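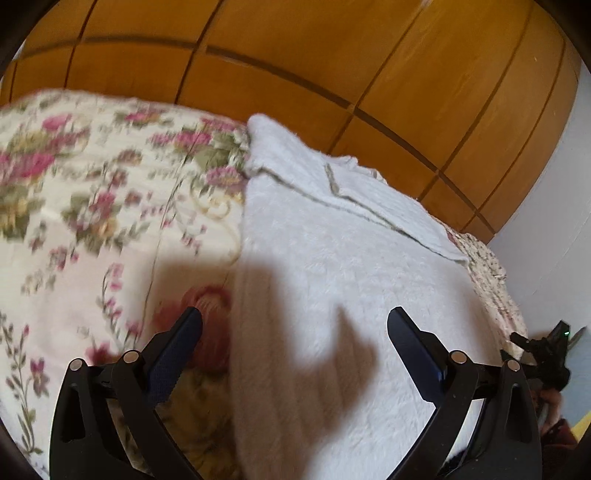

Grippers and Bedding: What Went Wrong at Our Place

Posted 21/10/2026 by Gemechu Fikre in Laundry and Linens

I was told a gripper would fold towels as well as a person. I've now had a few months with the Bunting, the hand-held kind with two padded fingers, and I still fold faster with my own hands. What I can offer is a list of the ways it let me down, and what I do about each one now.

Snagged knits

The worst one came first. In May I was putting away a chunky sweater and the Bunting closed on a single loop of yarn. The pads held fine. The yarn slid sideways off the pad and into the joint behind it, and when I opened the jaws the loop stayed in there. I pulled, which was stupid. It took me most of an evening with a crochet hook to work the slack back into the row.

If a loop catches, stop squeezing. Open the jaws all the way, set the tool down on the bed, and ease the yarn out with a blunt needle. Never lift the garment to "see how bad it is." The weight of a sweater will turn a snag into a run.

Turn anything with a bumpy or open knit inside out before you go near it. Grip at a thick seam or a doubled hem, and go in from the side so both pads land flat. 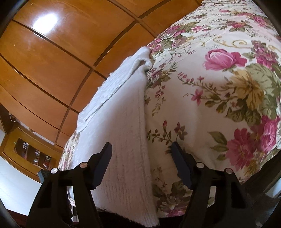

Ribbed knit on the bedspread, jaws open. Check the pads before you close them.

Fingers and pivot pins

The manual has one line about keeping hands clear of the linkage. It deserves a page. The pads are soft and won't hurt you, but the bars behind them close like scissors, and I have had a blood blister to prove it. Hold the fabric steady well away from the tool. Tie back long hair, and take off a loose bracelet or scarf.

The stall that wasn't a stall

Mine began stopping halfway through a close. Drornlow, the shop that sold it to me, wanted $87 to look at it and said the motor was probably worn. Before I paid, my neighbor Obsa Tesfamariam took a flashlight to the linkage and found a plug of lint packed in behind one finger. She got it out with a toothpick. The tool has closed fully ever since, and I kept my $87.

So clean first and believe the diagnosis later. With the power off and the battery out, brush around every pin with a dry, soft paintbrush. I do it every 7 loads. The box claims 3000 grips between cleanings, and mine choked at 300, on ordinary towels. Maybe they tested it on paper.

Skip the spray oil. It gets on the pads, and then it gets on your whites.

Towels that slip

Thick terry is where these things are supposed to shine, and mine dropped one in three. Pushing harder doesn't help. The finger just shoves the towel along and rucks up whatever is under it. Pull the spread tight first, then take the towel by the folded edge with one finger on each side.

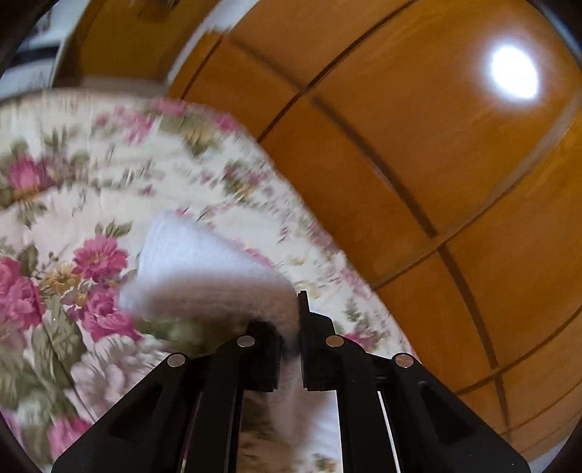

Going in at the edge of a folded towel.

Wipe the pads with a damp cloth if they start to feel slick, and let them dry. Fabric softener makes the slipping worse, so I left it out of the towel loads. The Cevau replacement pads a reader recommended fit badly and I sent them back.

Anything with a fringe, I still do by hand.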